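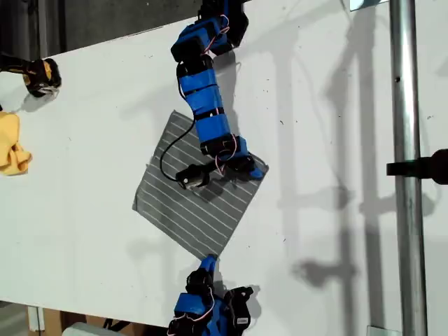
Oficinas de Clumstead passam a usar panos de algodão laváveis em todas as bancadas

15 de abril

A Brakau concluiu a substituição dos toalhetes descartáveis por panos de tecido reutilizáveis nas oficinas de Clumstead. A medida abrange a limpeza das bancadas, a proteção dos tampos durante a montagem de peças pequenas e a secagem de ferramentas manuais, e vinha sendo preparada desde março, mês em que decorreu o período de ensaio.

Foram adquiridos 2000 panos quadrados de algodão, fornecidos pela Malik em duas versões. Os panos cinzentos, com riscas brancas finas, destinam-se aos tampos e às superfícies claras. Os amarelos, lisos, ficam reservados para o pó, as aparas e os resíduos de lubrificante. As duas versões não devem ser misturadas na mesma gaveta nem no mesmo ciclo de lavagem.

De acordo com a informação divulgada pela empresa, 1818 panos encontram-se já distribuídos pelas bancadas. Os restantes permanecem no armazém central e servem para repor os que forem retirados por desgaste. A reposição é pedida através da ficha de material corrente, com indicação da versão pretendida e do número da sala.

A lavagem foi entregue à Felov, que recolhe os sacos à segunda-feira, antes da abertura das salas, e os devolve na mesma semana. Os panos são lavados a 30 graus, sem amaciador. O amaciador deixa no algodão uma película que reduz a absorção e marca os tampos brancos, problema detetado logo nas primeiras devoluções do ensaio e corrigido com o prestador.

A empresa publicou também uma norma de dobragem, afixada junto às gavetas. O pano deve ser estendido sobre o tampo limpo, alisado do centro para os cantos e dobrado canto com canto, primeiro ao meio e depois em quatro. Na versão às riscas, as linhas servem de guia: quando o tecido fica direito, as riscas das duas metades coincidem na margem. Os panos dobrados guardam-se com a dobra virada para a frente da gaveta, de modo a poderem ser retirados um a um.

As ferramentas elétricas não devem ser pousadas sobre panos destinados à limpeza de tampos. No final de cada turno regressam ao respetivo suporte, depois de limpas com um pano amarelo seco. Os cabos e acessórios são enrolados à parte.

Durante o ensaio, as equipas pediram que o tamanho do pano fosse revisto. A primeira versão era maior, cobria mal as bancadas estreitas e ficava pendurada na aresta, onde se prendia às gavetas. O formato atual resulta desse pedido. Foi ainda alterada a bainha, agora cosida em toda a volta, depois de vários exemplares terem desfiado nos cantos.

Os panos que apresentem furos, bainha aberta ou manchas que resistam a duas lavagens são retirados e colocados no contentor de têxteis do corredor de serviço. Não devem ser cortados para outros usos dentro das salas, dado que os fios soltos se depositam nas superfícies de trabalho. Os panos que tenham estado em contacto com solventes seguem um circuito separado, em recipiente metálico fechado, e não são enviados para a lavandaria.

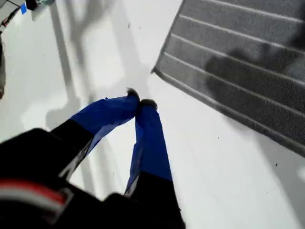
O que se deve fazer com um pano amarelo usado por engano num tampo branco?

O pano segue para o saco dos amarelos, como habitualmente, e o tampo é limpo de novo com um pano cinzento ligeiramente húmido, sendo depois seco com outro da mesma versão. Se ficar algum vestígio de lubrificante, aplica-se o detergente neutro disponível em cada sala antes da segunda passagem.

A Brakau estima que o consumo anterior fosse de cerca de 2000 toalhetes por mês no conjunto das oficinas de Clumstead. As existências de material descartável serão escoadas nas zonas de receção de mercadorias, onde o novo sistema ainda não se aplica. A extensão a essas zonas depende da instalação de gavetas próprias e de um ponto de recolha adicional para a Felov.

A norma de dobragem, a lista de gavetas por sala e a ficha de material corrente podem ser consultadas na receção das oficinas. As observações sobre o estado dos panos devolvidos devem ser entregues no mesmo local, por escrito, acompanhadas do exemplar em causa sempre que possível.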